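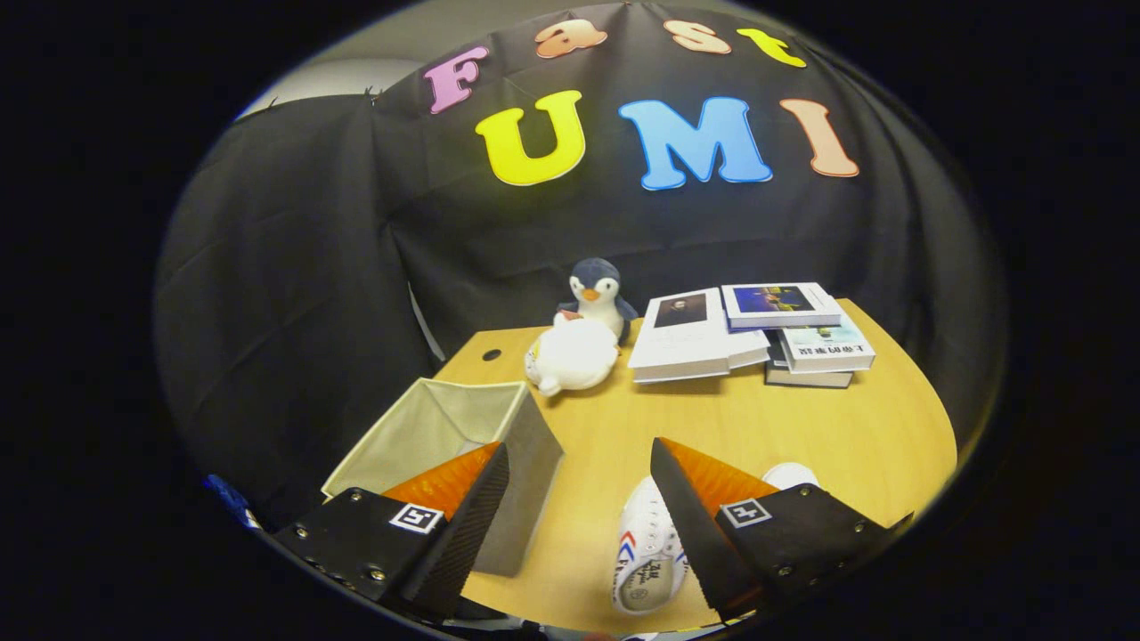
Handheld demonstrations: results from the tabletop set

The Zorkberg group has finished training on its tabletop set, 3913 demonstrations recorded with a hand-held two-finger gripper and a wrist-view fisheye lens. No robot arm is used during recording. Square markers on the finger plates give the opening width, and the policy predicts relative gripper motion plus width.

Objects include a canvas sneaker, plush toys, books and a fabric storage bin. On the shoe-to-bin task the policy succeeded in 29 of 40 trials. Most failures came at release, when a finger caught the rim of the bin.

Code is in the Potix repository. The next release is due in December.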